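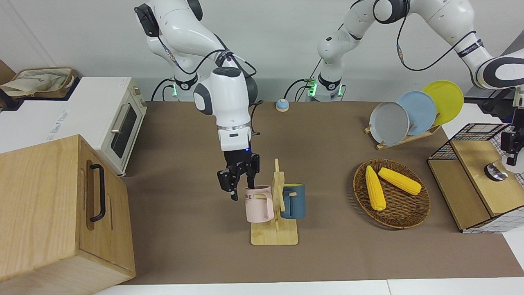 Ticket 332 – Mug tree leans when loaded
Opened 2024-09-02 by Timothée Pons
Site: Matby, kitchen corner
Status: open

Reported: the wooden mug tree tips a little toward the pink mug. Worse with a mug on one side only.

Tried so far:
Moved the tree to another spot on the brown paper. No change.
Hung the blue-gray mug on the opposite side. Leans less, still rocks when a mug comes off.
Turned the base 90 degrees. Same.

Thierry Besson: Check the post first. The one at Murnevton had worked loose in its base – a drop of wood glue fixed it. Leave it 8 hours with no mugs on.

Timothée: Post does turn slightly by hand. Will glue tonight and update.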